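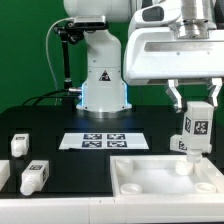 Kolmont Introduces Square White Bottle for Hand Soap and Lotion

Kolmont will begin shipping a new square bottle under the Oklow name this November. The bottle is white with a rounded white cap and is meant for hand soap, shampoo, body lotion and similar products sold by small makers.

The square shape was chosen with shipping and storage in mind. Most of Kolmont's customers fill and pack their own goods, often in one room, and many of them asked for a bottle that would stand side by side in a carton without wasted space. The Oklow bottle ships 84 to a carton, empty, with the caps bagged separately.

"Our round bottles are still the best sellers and they are staying in the catalog," said Vasiliki Giannakopoulos, product manager at Kolmont. "But we had customers cutting up cardboard to fill the gaps in their boxes. Square bottles pack tighter, and there is a flat front for the label."

The flat sides take a standard paper or film label. Customers who apply labels by hand can lay the bottle on its side to do it, and it will not roll off the bench. Kolmont will also sell the bottle with a label already applied, with a minimum order of 200 bottles. Artwork for labeled orders is due 14 business days before the ship date.

The rounded cap is a plain screw cap. It fits the Oklow bottle only. A pump top is planned for next spring, and customers who want to switch will be able to order pumps without buying new bottles.

Fonow, a soap and lotion maker in Zervas, has been using early bottles since the summer. The company fills in small batches and sells through its own store and 18 other shops.

"We changed over the hand lotion first and then the shampoo," said Danai Tzavaras, owner of Fonow. "The bottles line up on the shelf and stay facing forward. We did have to get used to the shoulder when filling, so we slowed down a little the first week. I would tell people to run a short batch before they do a big one."

Samples are available now. Each sample pack holds two bottles and two caps, and the cost is credited toward a first carton order. Customers should test their own product in the bottle before ordering in quantity, especially thick lotions and anything with a high oil content.

White is the only color offered at this time.

About Kolmont

Kolmont supplies empty bottles, jars and closures to makers of soap, skin care and household products. Orders and sample requests are handled by the sales desk, Monday through Friday.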